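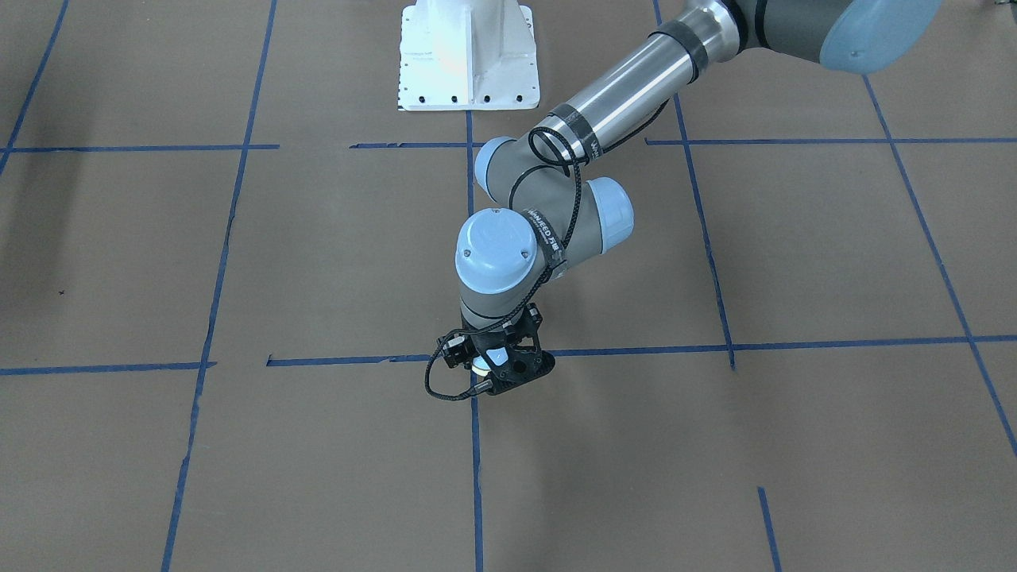

Viltness 做的事情，说出来常常要重复两遍：我们往地上铺纸，再往纸上贴胶带。

第一遍，对方以为听错了。第二遍，对方会问，这也收钱吗？收的。价目表在页面最下面那个邮箱里，写信就发给您，附带一份我们写得过于详细的说明，没有人读完过，包括我们的会计。

## 我们到底做什么

您要搬进一间新铺子、新工作室、新教室，或者打算把旧的那间重新摆一遍。平面图有了，图上一切都放得下，走道宽敞，门能开到底，两个人擦肩而过还有余地互相点头。图纸都是这样，我们没见过一张图纸承认自己挤。

我们带着牛皮纸去现场，把地面整个盖住，用蓝色美纹胶带把图上的线按一比一贴出来。柜台贴在柜台的位置，桌子贴在桌子的位置，门的开合也贴一道弧。然后请您走进去，站一站，假装给客人倒杯咖啡，假装弯腰去捡掉在桌子底下的笔。

大多数人走到一半就停下来，沉默一阵，说：“柜台要挪。”

于是我们撕胶带，重贴。撕胶带这件事比砸墙便宜得多，我们的全部商业模式就建立在这个差价上。

## 来历

创办人 Zdenka Berisha 早年给展厅做布展。有一年二月，她在一间没有暖气的仓库里，看着一组定做的展柜从车上卸下来，一件一件抬到位，最后那件怎么转都进不去。差的宽度，按她的说法，“是一本薄书”。大家围着展柜站了很久，提了很多建议，其中一条是把书柜当成艺术品留在门口。最后真的留在门口了，还有观众给它拍照。

回去以后，她从包装用剩的纸卷上扯了一段铺在自家客厅，用胶带贴出下一个展厅的一角，绕着走。邻居来敲门借梯子，看见了，退出去，过一会儿又来敲门，说如果她需要聊聊的话他在家。

公司就是这样开始的，起初连名字都没有，发票抬头写的是她自己。Viltness 这个词没有意思，我们查过几种语言，都没有。注册的时候只剩这个没被占用，窗口那位办事员念了一遍，念得很好听，就定了。

如今我们一共 10 个人，有人负责量，有人负责铺，有人负责接电话解释为什么要铺。偶尔大家互换，换完通常第二天就换回来。

## 纸

我们用的牛皮纸叫 Mamau，是自己定的一个规格，棕色，摸上去有点涩。颜色没有别的选择。曾经有客户希望纸能配合他们的品牌色，我们认真考虑了一个下午，然后回信说，纸过几天就会卷走，建议把预算留给墙。

选这种纸，主要看它躺不躺得平。纸从卷上下来是有脾气的，两头总想翘起来，回到它熟悉的形状。新来的同事都试过用脚踩，踩住这头，那头起来。正确的做法是反着卷一道，松开，让它自己待一会儿。这段时间可以去喝水，也可以站在旁边看着，看着并不会让它快一些。

接缝要压，压多少看地面。水泥地宽一点，木地板窄一点，有地暖的房间另算，纸受了热会悄悄往回缩，第二天早上进门，会发现整个平面图朝东边收了一指。这种事情发生过，我们当时对客户说的是“可能需要微调”。

铺纸的人脱鞋。客户可以不脱，客户一般看到我们脱了也会脱，之后就会发现大家的袜子都不怎么样，气氛好很多。

## 胶带

胶带是蓝的，我们内部叫它 Cenel，也是定做的，宽窄合我们的手，胶不太黏。太黏的胶带撕下来会带走一层纸毛，留下一条白印子，客户就会把白印子当成又一堵墙。

一条直线怎么贴直，这是面试题。答案五花八门，有人说弹墨线，有人说用激光，有人说靠感觉。靠感觉的那位后来成了我们贴得最直的人，让其他受过训练的人不太舒服。诀窍说穿了很简单：一头粘死，拉出来，绷在空中，眼睛看终点，整条一起放下去。贴一寸看一寸，贴出来的必定是一条河。

至于网格，凡是面积稍大的地面，我们都先打一遍格子，再往里填东西。格子一打，所有人说话都清楚了。从前客户说“再往那边一点”，那边是哪边，一点是多少，够讨论一上午。有了格子就是“往窗户那边一格”，争论并没有减少，至少争的是同一件事。

胶带交叉的地方谁压谁，我们有规定：横的压竖的。没有任何技术上的理由。早年两位同事一人一个习惯，贴到中间会合，场面不好看，Zdenka 当场拍板，从此横的压竖的。提出异议的那位至今仍在公司，至今仍持异议。

## 我们在哪里

工作室在 Kovačević 院子里，最里面那一间，门楣上刻着 1794。这个年份属于房子，不属于我们，但我们不反对客户弄混。房子从前做过粮仓，后来做过什么说法不一，房东的版本每年都比上一年更有趣。

地面是我们租这里的原因。平整，大，没有柱子。进来看房那天，别人会看采光、看水压，我们几个趴在地上看地。中介站在门口等，大概以为有人掉了隐形眼镜。

自己这间的平面图，我们当然也铺纸贴过。工作台挪了几次，纸卷架挪了几次，最后发现门口那块地方怎么安排都会有人站着聊天，干脆留出来。图上这一块标注为“缓冲区”。上个月有人在缓冲区放了一把椅子，目前还没有人来认领，也没有人肯搬走。

## 怎么合作

先发图纸，手画的也行。有位开面馆的客户把图画在点菜单背面，比例居然很准，背面还有人点了两碗牛肉面，我们没敢用那个数字。

接着我们去量现场。图纸和现场永远对不上，差得不多，恰好差在要紧处。量完我们会打一个电话，语气会比较温和，那时候您应该坐下来。

然后铺纸、打格子、贴线，一般一天以内做完。大的空间做过 600 平方米，那次是一所学校的阅览室，铺到傍晚，纸不够了，离墙还剩一条。我们在那一条上贴了一张便签，写着“此处同理”。校长说可以理解。

贴好以后，纸最多在地上留 18 天。期限是这么来的：再久，人就习惯了，会沿着胶带绕路，好像那里真有一张桌子；有一家的孩子甚至不肯从“墙”里穿过去，非要走“门”。到了这个程度，修改意见就不太可靠了。

这期间请随便走，随便改。我们会留一卷胶带给您。按经验，第一天客户都不好意思碰，三天以后我们回去，原来的线已经认不出来了，新贴的那些歪歪扭扭，旁边用铅笔写着“冰箱？”“真冰箱”“不要听他的”。这些我们会一一描正，写进最后的图里，只去掉人身攻击的部分。

最后一天收纸。胶带从纸上揭下来，揉成团；纸卷好，干净的拿回来裁了当打包纸用，脏的送回收。如果您从我们这里收到过包裹，拆开时发现里面的纸上有铅笔写的半个“卫生间”，那就是了。

## 我们不做什么

不做设计。我们对您的柜台应该是什么样子没有看法，或者说有，但不外传。

不调解夫妻之间关于沙发的分歧。我们可以把两个方案都贴出来，一个实线，一个虚线，然后去院子里等。

不在地毯上铺。试过。

不接受“大概贴一下就好”的委托。大概贴一下，您自己用粉笔也能画，画完还能跳房子。

风水问题请另请高明，不过如果高明也需要一比一的平面图，我们给同行价。

## 关于招人

常年缺人，主要缺膝盖好的人。有没有相关学历不重要，世上大概没有相关学历。面试的时候会请您把一张纸铺平，把一条胶带拉直，再听一位同事讲完横压竖的历史。前两项可以练，最后一项看耐心。

工作服公司发，护膝也发，袜子自理，参见前文。

午饭一起吃，在院子里，天气不好就在工作室里，前提是不许端着汤从纸上过。这一条写在墙上，字很大，写的时候有人正在擦汤。

## 联系

写信最好，请附图纸和地面的材质。电话也可以打，上午比较容易接通，下午大家多半跪在某个地方，手机在外套里，外套在门口那把椅子上。

来访请提前说一声，从院子大门进来一直走到底。进门请看脚下。

本页更新于 2026-05-16。上一版写我们提供“空间落地验证解决方案”，半年里收到的询问全部来自卖地砖的，故改。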